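Workshop Tips: Picking a Gripper for Kitchen Handles
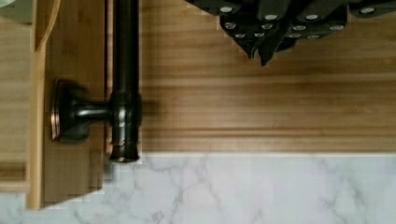
Issue 64, page 12

I've had three sets of fingers on the arm over the past two weeks, and I promised I'd write up which ones can open a kitchen cabinet without making me nervous. So here we go! The pull I used is a dark bronze bar on a raised strip of light wood, right over white marble, with a bunch of riveted black knife handles off to the right. A small camera rides at the wrist, and I tuned everything from what it saw.

Start with the fingers. The hard plastic ones that came in the box are fine for blocks and spools, but on a rounded metal bar they slip. I gave each set 70 pulls and wrote down every miss on the back of an envelope (yes, an envelope, I'm not proud). The hard ones lost their grip most often, usually near the end of the swing when the door starts to drag. A strip of bicycle inner tube glued to each pad fixed most of that. Rough side out, and wipe it with rubbing alcohol before you start.

The soft ribbed fingers from Skakley were my favorite. They wrap a bit as they close, so you can be slightly off center and still get a good hold. They do sag when the arm reaches way out, and they pick up dust like crazy. Wash them in dish soap and let them dry overnight.

The third set, narrow steel tips with a rubber coating, I wanted to love. They fit behind almost anything! But on a nice finish like this one I'd wrap them in painter's tape first. Arnel Rivera told me to do that and I skipped it, and now I have a tiny scratch on a sample pull out in the garage.

A few things about where to grab:

Go for the middle of a long bar if the camera can see it. If all it can see is the lower end, back the arm up before you close.

Stay clear of the post. The short stem between the bar and the backplate takes up more room than you'd think, and a wide finger will bump it and twist.

Watch out for glare. A glossy bar gets a bright stripe down the front, and my edge finder kept taking the stripe for the whole bar and closing too tight. I turned the exposure down until the stripe shrank, and that did more good than any of the fancy settings.

Shadows fool it too. When there's a dark one on the wood right next to a dark bar, try moving your lamp before you touch the software.

As for controllers, I went back and forth between the Tekville board and the older Bautista one. Tekville is quicker to set up and has a force limit you can change with a slider. The Bautista makes you type everything in, but it let go faster when the door stuck, and I like that a lot. Whichever you have, set the force limit low and creep up. I started at 200 on the slider, which was way too much, and ended up happy at 132.

Last one, and please do it: tell the arm where the knives are. I drew a keep-out box around mine with a generous margin on the handle side and made the arm approach from the left. It makes each pull a little slower. I can live with that.

Next time I'll try the same fingers on round knobs, which I'm already dreading.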